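19 Mar 2018
By El Khatib and Jaso
Filed under: Early Childhood, Art at Home and School, Papers

4. What the families did with the story boxes

We had planned for the story boxes to go home on a fairly strict rotation, and it is only fair to say at the start of this section that the rotation lasted until the end of September and then quietly gave way to something the families liked better. Each of the 12 households at the Andon center received a box with one picture book, a stack of blank pages already folded and stapled, and a small set of crayons. The idea was that the child would listen to the book with a grown-up, and then, on the same evening or whenever the mood struck, make a book of their own to bring back. We gave no theme. We did ask the grown-ups to write down the child's words exactly as spoken, and most of them did this with a great deal of patience, including one father who filled both margins and then the back cover.

Over the course of the study we collected 253 drawn pages. Some came back bound, some loose, and a good many had been cut up and put together again in a different order – a habit that spread through the group once the first rearranged book had been shared at circle time. We kept every page in the order in which it reached us, since we could not always tell which order the child preferred, and in a few cases the child told us something different each time we asked.
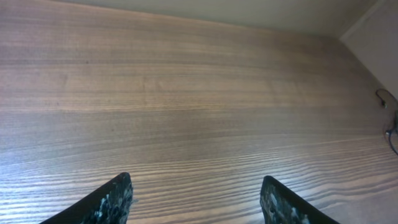
The pages sorted themselves fairly easily into two broad kinds. In the first, which we call retellings, the child stays close to the book that was read and draws its people and animals again, often with a brother or a grandmother added to the party. In the second, which we call departures, one small thing from the book (a boat, a hat, a bowl of soup) is carried off into a story that belongs wholly to the child. Younger children leaned toward retellings, as earlier work would lead one to expect. What we had not looked for was how many children moved back and forth between the two kinds within a single book, sometimes from one page to the next, without any sign that this troubled them.

Figure 2. Retellings and departures by age group. Books containing both kinds of page are counted once under each.

We also want to say a word about the grown-ups, whose part in all this is easy to pass over. In our talks with them at the close of the project, around 5 of the families told us that the evening reading had become longer than it used to be, and that the drawing often started before the last page was reached. One mother had worried that she was doing it wrong by letting her daughter interrupt – we were very glad to tell her otherwise. The Funetti coding sheet, which we had adapted for this study, has no place for an interruption of that sort, and we ended up adding a column for it by hand. We come back to this column in Section 5, where we look at whether the pages begun in the middle of a reading differ from those begun afterward.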